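Notes on the Letberg crockery set, last touched October 30, 2026. Read these before you open the spreadsheet, which is less friendly.

# Letberg Crockery and Stands

A catalogue of ordinary bowls, plates and the various bits of bent wire people prop them on. It grew out of an argument over whether a bowl can be "displayed" or is merely "not put away yet". The argument is still open. The catalogue has 218 entries.

## What's in it

| File | Contents |
|---|---|
| `items.csv` | one row per bowl, plate or stand |
| `pairs.csv` | which piece was tried on which stand |
| `notes.txt` | grumbling, mostly about saucers |
| `photos/` | 748 pictures, unevenly lit |

Stands make up 49 of the entries. The rest is crockery, with a heavy lean towards bowls, as that's what turns up at the Vusalden market in June when everyone clears out their cupboards at once.

## Columns worth knowing

- `colour`: plain words only. "Teal-blue" is allowed. "Lagoon" was allowed for a week and has been removed.
- `finish`: matte, gloss or mixed. A piece with a different sheen inside goes down by its outside, and the inside goes in `remarks`.
- `stand_type`: wire, block, easel or `other`. `other` is one toast rack.
- `sits`: yes, no or leans. "Leans" covers a lot of sins.

## Bowls on plate stands

Most wire stands are sold for plates. A bowl will often go on one if it's tipped up on its side, rim facing outwards, with its back against the arch. Deep bowls tend to roll forward off the rails; shallow ones sulk but stay. We record the first try only, so please don't go back and improve your results.
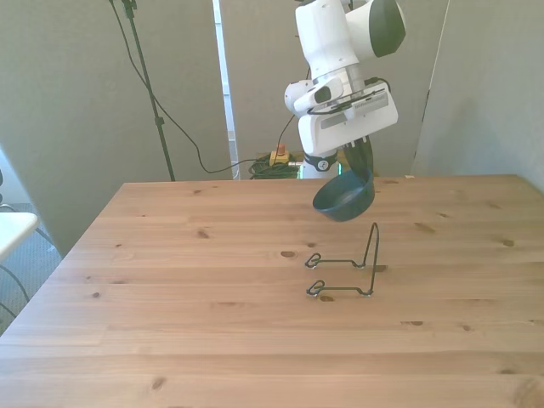 *Dark teal-blue bowl, tilted over a black wire stand with curled rail ends. Pine table.*

The curled ends are listed under `tips` as `loop`. Older rows say `curly`, which means the same thing and will be fixed when somebody has a wet afternoon.

## Known problems

- Almost 40 rows have no diameter. The tape measure was lost and then the enthusiasm was.
- Tam stands and Histance stands were mixed up in the first batch. Rows marked `T/H` could be either.
- Knots in the tabletop have twice been logged as stains on a plate. Check the photo before adding `marked`.

## Using it

Help yourself for anything non-commercial, and credit "Letberg Crockery and Stands". Corrections go in `fixes.csv`, one per line, with the row number first. New saucers are not being accepted at present.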